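Ripping the Anthorpe tapes, part two

Sep 7, 2024

The second box is done: 47 cassettes, recorded at normal level through the Widus deck into a 24-bit interface. Six had shed too much oxide to play. Azimuth was reset by ear for each tape, which took longer than the transfers. Files are FLAC, almost 480 in all, split by hand at the gaps.
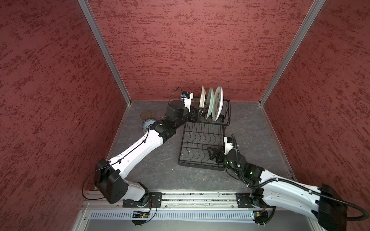
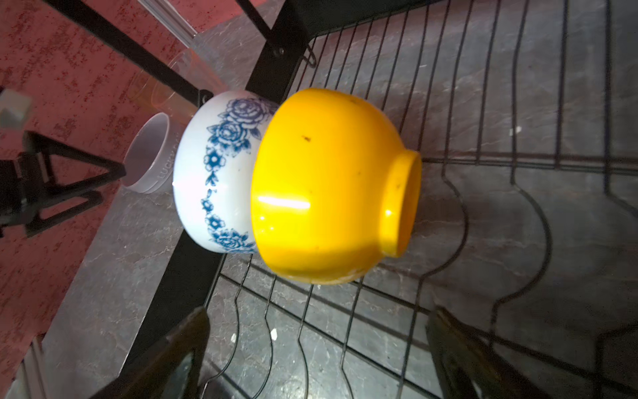
Dolby decoding remains the weak point, and Ecaterina Roman wrote that I should leave it off during capture and decode later in software, as a wrong level match can't be undone once it is in the file. I have redone the Clatness sessions that way. The cymbals are less dull. Side B of tape 31 still drifts sharp towards the end.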